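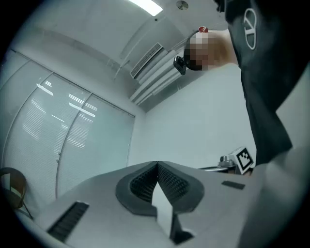 Fig. 1. Textured grip pads, one on each side of the housing.

Unit 6: Draping, Oils and Table Setup
Eren School of Massage, Pustinthorpe campus
Course 3718

Have the table made up before the client comes in. Bottom sheet first, then top sheet, then one light blanket. Set the table height so your knuckles brush the surface when you stand beside it with your arms hanging.

Uncover only the area you are working on. For the back, fold the top sheet down to the hips and tuck it lightly on both sides. For a leg, bring the sheet under the opposite thigh and hold it there until it is secure. Recover the limb before you move on.

Oil
Ask about nut allergies on the intake form and again out loud. We use Stesotard unscented in class. Pour into your own hand, never onto the client. Some 8 ml is enough for a full back; dry skin takes more.

Turning the client
Pin the near edge of the sheet with your thigh, lift the far edge, and ask the client to roll away from you. Move the face cradle out of the way first.

Practice in pairs, 20 minutes each, then switch. Used linens go in the Vendthorpe bin by the door. Read Unit 7 before the next lab.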